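The petal problem: how a cloth rose is cut, dyed and put together

The trade has two names for its product. Retailers say "faux", and the people who make the things say "artificial", on the grounds that the second word is the one on the customs form. The rose is the largest single line in either vocabulary, and it is also the flower most often made badly. A daisy has a flat ring of rays and a disc in the middle, and a punch and a pin will get most of the way there. A rose has petals of different sizes which overlap in a spiral, curve in two directions at once, and roll outwards at the lip. Flat cloth resists the second of those curves, and most of the technical effort in the industry goes into persuading it.

Linnea Myklebust runs the pattern room at Skerkard, a small maker which supplies theatres, window dressers and a few hotel groups. Her training was in glove cutting, and she regards the two jobs as close relatives. A glove has to bend around a knuckle without a pleat showing. A petal has to form a shallow bowl without a pleat showing, and it has no seam in which to hide the surplus.

The usual base cloth is a plain-weave polyester, woven fairly open and then stiffened. Cotton lawn, silk habotai and velvet are still used for millinery and costume, but they take up moisture from the air and lose their shape in a humid room. Polyester is thermoplastic. It can be heated above the temperature at which the fibre softens, pressed into a shape, cooled under pressure, and it will then hold that shape until it is heated again to something near the same point. This is the same property that puts a permanent crease in a pair of trousers.

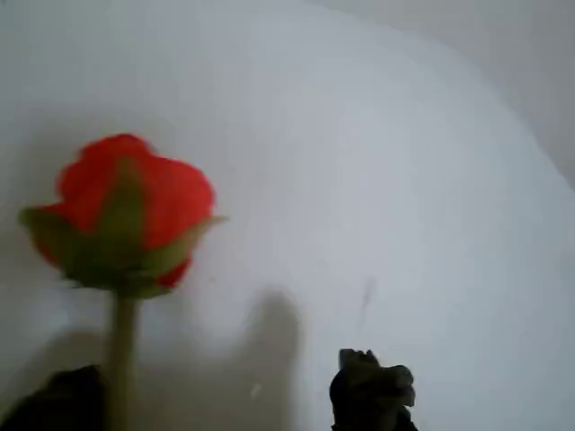

A red rose with the bloom still closed. Pointed green sepals cover the lower half of the flower.

Stiffening comes first. The cloth is passed through a bath of resin size, squeezed between rollers and dried on a frame under tension. The amount of size left in the cloth is the main variable. Too little and the cut edge frays, since nothing is locking the last thread of the weave in place. Too much and the petal turns papery, with a hard shine along the ridges once it has been pressed. Skerkard buys its cloth ready sized from Pakard, whose grades differ only in how much resin is left behind, and the pattern room keeps a swatch of every roll against the job it went into.

Cutting is done with steel dies on a swing-arm or travelling-head press. The dies are much like pastry cutters with a bevelled edge. Cloth is laid up in layers beneath them, and for roses the standard lay at Skerkard is 14. A deeper lay is faster but the lower layers spread under the blow, and the petals from the bottom of the stack come out fractionally larger than those from the top. On a daisy this is of no consequence. On a rose, in which each whorl nests inside the next, it shows up as a bloom that will not close.

The grain of the cloth matters just as much. Plain weave hardly stretches along the warp or the weft, but it gives a good deal on the diagonal. A petal cut with its centre line on the bias will take a deep cup. One cut on the straight grain will fight the mould and spring back at the sides. Cutting on the bias wastes cloth, as the shapes do not pack so tightly, and cheap flowers are nearly always cut straight for that reason. It is easy to check with a hand lens. If the threads run parallel to the stem, the maker was saving cloth.

Many mass-market roses avoid single petals altogether. The die cuts a whole whorl at once, as a five-lobed shape with a hole in the centre, and several of these are threaded onto a peg one above the other. Assembly is quick and needs no glue. The drawback is that every lobe on a whorl sits at exactly the same height, whereas in a living rose the petals are attached in a continuous spiral, each slightly above and around from the last. Turning each whorl a little against its neighbour disguises the effect from above. It does not disguise it from the side.
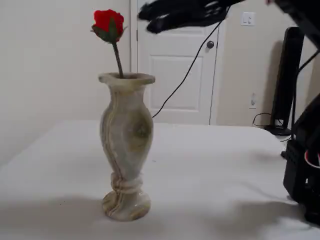
Colour can be added before or after cutting. Piece-dyed cloth gives an even shade, and an even shade is wrong for most roses. Living petals are paler at the claw, the narrow part where the petal joins the base, and on many red varieties the outer guard petals carry a darker or greenish streak. The older method is to dye the cut petals by hand, in small stacks held with tweezers. The stack is wetted with spirit, dipped in the main colour and then touched at the base with clean spirit, which pushes the dye back towards the lip. The gradient that results is soft and slightly different on each petal in the stack.

The modern method is to print the gradient onto the cloth and register the dies to the print. Skerkard changed over to printed cloth for all its stock lines after it took on a Tornik press with a registering bed. Myklebust considers the results acceptable for anything seen from more than an arm's length away. For close work the room still dips.

Red is the awkward one. Disperse dyes, the class used on polyester, go into the fibre as single molecules and can come back out as a vapour when the fibre is heated. Several of the bright reds are poor in this respect. A petal dyed to a match at the bench may be visibly more orange once it has been through the hot mould, and the mould itself picks up a pink bloom that marks the next pale flower to go in. The remedy is to choose larger, less volatile dye molecules, which need a longer time at a higher temperature to go in at all. Skerkard's standard red, number 3116 in its shade book, was reformulated 2 times before it stopped moving.

Moulding follows. The mould is a matched pair of brass or aluminium blocks, heated from within, with the veins engraved on the upper half. The petal is laid in face down, the press closes, and it stays closed for a matter of seconds. Depth of cup is limited by the cloth's ability to shear. Beyond that limit, the surplus at the rim gathers into a small radial fold, and pressing harder only makes the fold sharper.

There are ways around it. One is to rely on the ruffle. The lip of a real petal is rarely smooth, and a pattern cutter can put the surplus there on purpose, as a wave in the rim that the mould then sets. Another is the hot ball tool, a steel sphere on a handle, which is worked by hand in the centre of the petal over a pad of dense foam. The ball stretches the middle so that the rim does not need to shrink. It is slow and it cannot be done to a stack. Skerkard's best garden rose, sold under the name Caruso, has 19 petals worked in this fashion and a further group of inner ones which are simply rolled, as they are never seen.

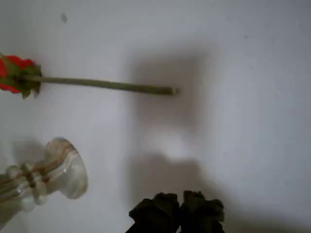
The calyx gets less attention than it should. On a great many artificial roses it is a single moulded cup in polythene, pushed up the stem until it meets the petals, with five identical points. A rose has five sepals, and they are not identical. In many species two have small side lobes on both edges, two have none, and the fifth has them on one edge only. There is a Latin riddle about five brothers, two bearded, two not, and one with half a beard, which botany students used to be made to learn. The arrangement follows from how the sepals overlap in bud: an edge that is covered stays plain. Putting this into an injection mould costs nothing once the tool has been cut, and very few makers do it.

Stem design is mostly a question of wire. The core is annealed steel, soft enough to be bent by hand and to stay bent. It is sheathed in extruded polythene, and the gauge is a compromise. A heavy wire supports a large head but will not take a gentle curve, so the flower stands like a lamp post. A light one droops at the point where the head is attached, which is where the bending load is greatest. Better stems taper, with a thick wire for the lower part and a thinner one spliced on above the top leaf. Where the flower may be stood in water for effect, the cut end has to be sealed, otherwise the core rusts and a brown ring creeps up the inside of the sheath.

Leaf sets are pressed in the same way as petals, usually from a heavier cloth with a matt coating on the underside. The common fault is symmetry. Rose leaves are compound, with an odd number of leaflets, and the terminal leaflet is normally the largest. In stock sets all the leaflets tend to come off the same die.

Care in use is simple. Dust is the main enemy, as it settles in the cup and dulls the gradient. Cool air from a hairdryer will shift most of it. Steam restores a crushed petal only if it is hot enough to reach the setting range, and a domestic steamer is normally well short of that, so a petal packed flat for a long time will tend to keep the crease. Direct sun fades reds before greens, and a flower that has stood in a south window for a few summers will have a pale head on a stem that still looks new.

Skerkard recovers its hire stock each January. Heads are pulled from the stems, sorted by shade against fresh swatches, and either re-dipped or cut up for inner petals. The stems go back on the rack.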